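Strata bylaw on short term rentals, worth fighting or just sell?
Kotham Community Boards > Home and Property > Condo and Strata 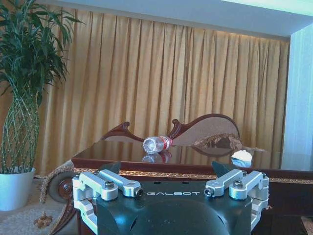 Original post

jarsenault42
Posted October 23, 2022

ok so typing this on my break, sorry if its all over the place. Unit in a mid-rise, 82 suites, been there since it was built. Council has put forward a bylaw to ban anything under a 90 day rental. I don't do Airbnb full time. I rent mine out when I'm up north for work, couple weeks at a go, usually to nurses or somebody's visiting parents. Pays the strata fees and a bit of the mortgage.

Vote is at the AGM. Needs three quarters. Do I start knocking on doors or is this a lost cause. Wife wants to sell and get something with a yard.

Jaxon

Replies

mrs_tupperware
Vote no and talk to your neighbours. Three quarters is harder than council thinks. We had one fail by 5 votes, mostly people who never come to meetings but handed their proxy to the guy on the second floor. Get the proxies!! Print the forms yourself, go round after supper when people are home.

gordo_in_413
Sorry but I'd be voting for it. I live beside one of these. Suitcases down the hall at 2 am, garbage in the recycling, somebody buzzing every suite cause they can't find the lockbox. "Nurses and visiting parents" is what every owner says.

jarsenault42
Gordo I get it but I've had zero complaints in writing. Zero. There's one unit on the main floor run by a management outfit that causes all the trouble and everybody knows which one. Why not fine them.

gordo_in_413
Because fines don't work. Owner lives in another province and just pays it. Cost of doing business

ayane.k
I was on council in my last building so a bit of the other side here. Couple things.

Check the notice first. If the AGM package went out late or the wording of the bylaw wasn't in it in full, the vote can be challenged. Ours got redone for exactly that. Count the days properly, don't count the day it was mailed.

Second, read what it says about existing tenants and about licences. A "licence to occupy" and a tenancy are different animals and a lot of bylaws copied off the internet mix them up. If yours is sloppy, write to council before the meeting and ask for it to be amended from the floor. Much easier to get people to soften a bylaw than to kill it. Ask for 30 days instead of 90. Travelling nurses mostly need a month or more anyways.

Third, does your city even allow it? Mine requires it to be your principal residence, plus a business licence. If you don't have one I would not be standing up at an AGM.

Ayane Kuroda

jarsenault42
thats really helpful thank you. Principal residence yes. Licence... was renewed in April, need to dig it out. Will check the notice tonight, it was slid under the door so no idea what date they're claiming.

slushpuppy_ed
30 days is the way. we did that. everybody grumbled, it passed, haven't heard a peep

mrs_tupperware
Disagree with ayane on amending. The minute you say 30 you've told the room you agree there's a problem. Vote it down first, negotiate after.

ayane.k
Fair, depends on the room. But if it passes at 90 you're stuck trying to get three quarters to undo it, and good luck. I'd want to know the count before picking. Does anyone have a sense of how many owners rent at all? If it's mostly owner occupied I'd take the 30 and be happy.

jarsenault42
Mostly owner occupied I think. Lots of retirees on the top floors. They're nice but they do not like strangers in the elevator.

gordo_in_413
Smart retirees

pat_from_raltia
Whats your fee? Ours went to 408 a month this year, insurance mostly. Reason I ask is our broker flagged short term rentals on the renewal form and the deductible for water went up. Might be what's driving your council, more than the noise. Ask to see the quote.

jarsenault42
Bit under yours. Hadn't thought of the insurance thing at all. Will ask the property manager, if she ever picks up. Enent Management, anybody dealt with them?

slushpuppy_ed
yes. email, don't phone. put the suite number in the subject line or it goes nowhere

mrs_tupperware
Had them for two years. Minutes always late. Financials were fine though, I'll give them that.

gordo_in_413
They're ok. Better than Yook, who had us before and lost the fob list.

For what its worth Jaxon, if you came to my door and told me what you just told us, and gave me a cell number to call when something goes wrong, I'd probably go for the 30. Still not voting for a free for all.

jarsenault42
Appreciate that. Going to do exactly that I think. Doors on the weekend, phone number on a card, ask for 30 and a house rule on lockboxes. If it tanks it tanks and we look at places with a yard.

ayane.k
Good plan. Get the amendment wording written out and hand it to the chair before the meeting starts, on paper. People freeze up if they have to draft it on the spot. And bring a seconder!

mrs_tupperware
and the PROXIES

pat_from_raltia
Post back how it goes, ours is coming up in the new year and I have a feeling we're getting the same bylaw

jarsenault42
will do. break's over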